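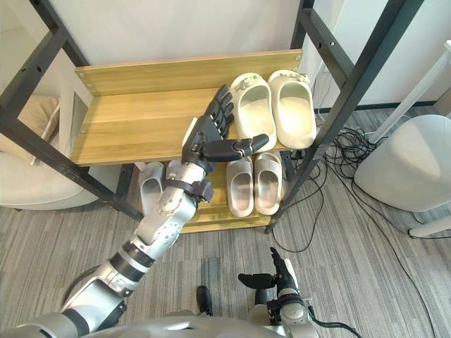 Finished the last of the Storkbridge infantry before supper. Twelve bases with a flag on each, and the varnish went on without clouding for once. The old gray coats took two layers of wash and I still think the second batch came out darker than the first.

Berkay Bayram and Rosine came over at seven for the river crossing game. I had the French side, Berkay the defenders, and Rosine ran the rules and kept the reserves hidden on a sheet of paper. We set the army limit at 300 points each, which turned out small for a six-foot table. My left stalled at the ford on turn two and stayed there. Berkay brought his guns down to the mill and I lost three units in a row to them. I got one battalion over the bridge on turn seven, too late to matter. Final count was 47 to 31 in his favor.

We agreed the ford rule is too harsh. Half movement and a morale test is one thing too many. Rosine will rewrite it and send it to Didier Hamel before the December game.

Still to do: glue the mill roof back on, cut 100 more square bases, ask Eugénie if she wants the spare cavalry. I owe Berkay for two pots of brown paint.

Bed at half past eleven. Table left up for tomorrow.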